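Ground Rules First: Writing a Good Practice Guide for Simulated Gripping

Our project started from a complaint, which I suppose a lot of student projects do. The four of us had spent most of the winter at Stornuvside running a simulated arm through pick-up tasks, and when we sat down to compare results we found that we couldn't. One of us had called a run a success when the fingers closed on the object, another only when the object had left the surface, and the notes for the rest were, let us say, brief. So we put the arm to one side for a while and wrote ourselves a set of rules, which we called the Lolance guide after the shared folder it lived in.

The guide grew slowly (our first version was a single page, the second was far too long) and by April we had something all of us were willing to follow. Our supervisor asked us to try it on the untidy setups as well as the neat ones, with see-through parts and several objects close together, and those are the setups this report is mostly concerned with.
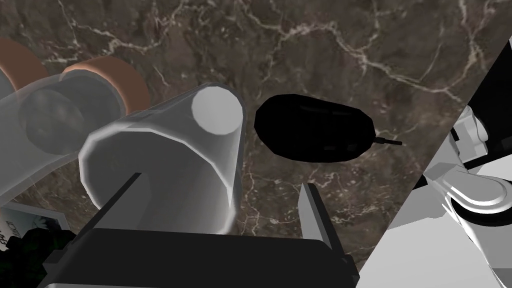
Project report, Niltitz group
Written by the student team at Stornuvside
May 26, 2024

A frosted cone lying on its side between two open fingers is a good test of written instructions. Which part of it is the target? Our old task sheet said "pick up the container" and left it there. Under the guide, the sheet has to name the object, say how it is lying, and say which part the fingers should close on. It also has to list the neighbors, so for a setup like this one we would write down the translucent tube that passes behind the cone and the glossy black oval to the right of it. It feels fussy the first few times, and then you get used to it.

The second rule is to write the stopping conditions before the run begins. We agreed on a time limit, on what counts as touching a neighbor, and on what the arm should do afterward — back away along the path it came in on, with the fingers open. We had many cheerful arguments over that last one, and I still think a straight lift is better in a crowded layout, but a rule everybody keeps is worth more to us than my opinion.

The third rule covers the look of the surface. A dark marble pattern with pale veins shows faintly through frosted plastic, or what the renderer gives us in place of plastic, and we wanted every log to say which surface was loaded. We used to leave this out completely, and we lost 177 runs from our comparison because of it.

For the trial itself we kept 900 runs, all logged with the Akpan form, which is a plain sheet with a box for each rule. Of these, 136 had at least one box left empty, nearly always the one for neighboring objects. We went back and moved that box to the top of the sheet, where it is harder to skip when you are tired and would like to go home.

We have not tried the guide on a physical arm, and I would be careful about copying it over as it stands. A simulation forgives a bump that real equipment would not, and the section on people standing nearby has yet to be written. The Niltitz group next door has offered to read our draft over the summer and mark whatever they find unclear, and we have promised to bring the coffee.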